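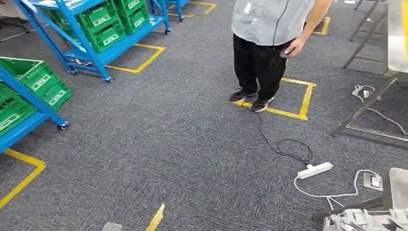 Black sneakers with white soles, standing next to a square of yellow tape on the carpet.

Roswood Footwork Trainer review

Posted 20 November 2019

I coach defensive backs at a small high school and have been looking for something to sharpen footwork on days when the practice field is closed. The Roswood Footwork Trainer is a rubber ladder, a set of flat markers and a timer that clips to a waistband. I bought it in October and have used it with my players since then.

Setup is easy. The ladder rolls out and lies flat, and the rungs stay where you put them. On my old Werneck ladder the rungs slid along the straps, and I spent part of every session pushing them back. The Roswood rungs are sewn in. You can't change the spacing, which may bother coaches with younger players, but at the high school level it is fine.

The markers are thin and grip well on turf and on a gym floor. On carpet they move a little when a player plants hard. I put tape under the edges and that took care of it.

The timer is the weak part. It beeps at set intervals so a player can work on reacting to a signal, and it has two volume levels. The lower one can't be heard over a group. The louder one is all right indoors. Outside, with pads on and people talking, my corners missed the beep several times and I went back to a whistle.

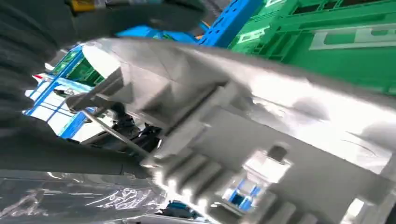

Battery life has been good. I have run the timer for over four weeks on the first set and it still works. The battery door is stiff and I needed a coin to open it.

The drill booklet covers backpedals, breaks at different angles and a few cone patterns. Most of it will be familiar to anyone who played the position. The section on opening the hips was useful for my freshmen, and the drawings are clear. I would have liked more on press coverage, which only gets two pages.

I also looked at the Georgiou set before buying. It has a better timer with a belt strap, but the ladder is shorter and it costs more. If you already own a ladder you like, that may be the one to get.

The carry bag has a weak zipper. Mine started catching in the second week, so I keep everything in an old ball bag now.

Rating: 4 out of 5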